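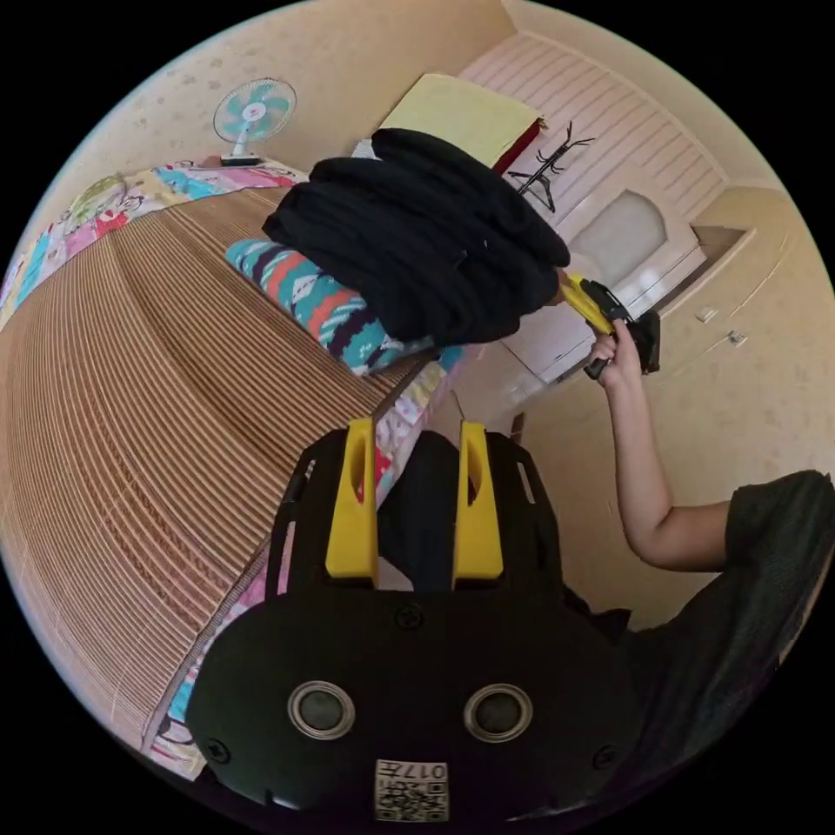

## Two clocks and a pile of clothes: talking to Hạnh Phùng

I'd been wanting to corner Hạnh Phùng ever since I started using Vadau, the little open tool she looks after for turning hand-held gripper recordings into something you can train a policy on. We got on a call in June, me in Pusthorpe with a mug of tea and her with a terminal open the whole time (I could hear the typing).

I asked her first what Vadau does that a folder of scripts doesn't. She laughed at that. "It was a folder of scripts! It still is, if you look in the wrong directory. What it does now is refuse things. If the two grippers don't agree on the time, it stops and tells you."

Timing is her big subject. With one gripper you can get away with a lot, she said, but as soon as a person has one in each hand and is folding clothes on a bed, the left and the right have to be lined up properly or the policy learns rubbish. "We had a stretch where the right hand was 2 frames behind the left. Just 2! You'd watch the replay and think it looked lovely. Then you'd run it on the arms and one of them would let go of the sleeve before the other had got hold of it."

So how did she find it? By being stubborn, mostly. She plotted finger opening for both hands on the same axis, session by session, for 169 sessions, and the gap was there in every one recorded after an update to the logger. The fix was a line and a half. The check that stops it coming back took her most of a month, and it's my favourite bit of the whole tool.

We moved on to tracking, and I said I'd assumed plain walls were the hard part.

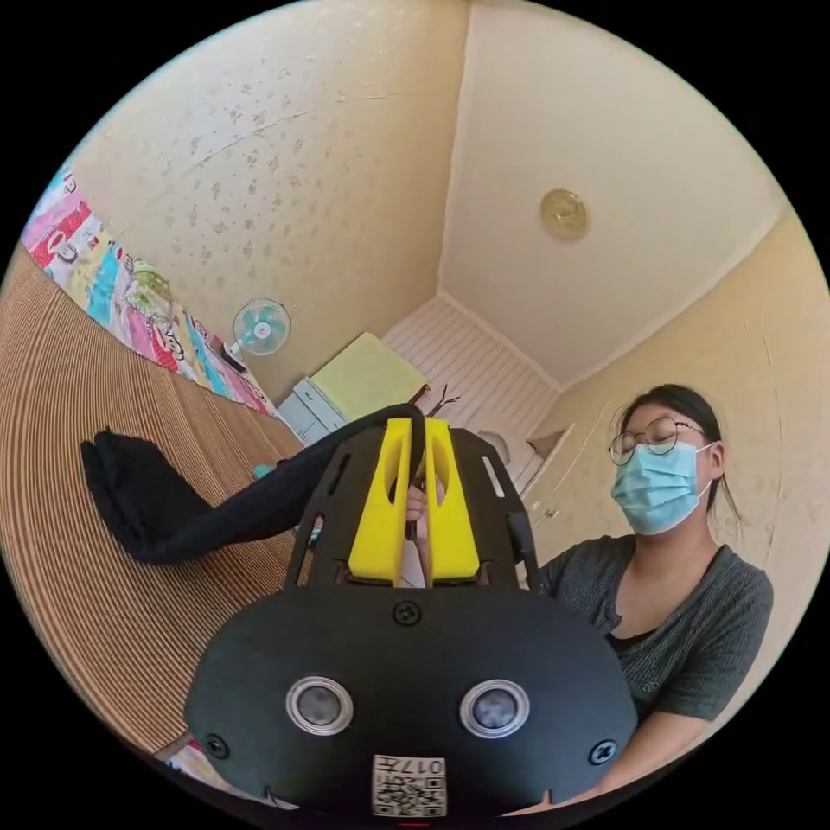
"Plain walls are bad, yes, but cloth is worse," she said. "A wall at least stays where it is. You lift something dark and floppy in front of the lens and half your features are on a thing that's moving with you. The tracker decides the room is sliding about." Vadau now throws away points that travel with the fingers before it works out the pose, an idea she freely admits she pinched from a chat with the Verbruggen people. It costs a bit of speed. She doesn't mind, as it all runs overnight anyway.

I wondered whether she'd rather record everything in a tidy lab. Not a chance! "The Plitthorpe set was all done at one clean table, and the policy was brilliant at that table. Give me patterned quilts and woven mats. The tracker likes the texture and the policy gets to see a proper bedroom."

Planning got less time than I'd hoped (my fault, I kept dragging us back to clocks). She did say the next release will let you mark where a fold begins and ends, so you can train on the pieces separately, and that she's still arguing with herself over the file format.

Before she went I asked what new users should do first. "Run the sync check on your oldest recordings," she said. I did mine that evening, and I've got four to throw out.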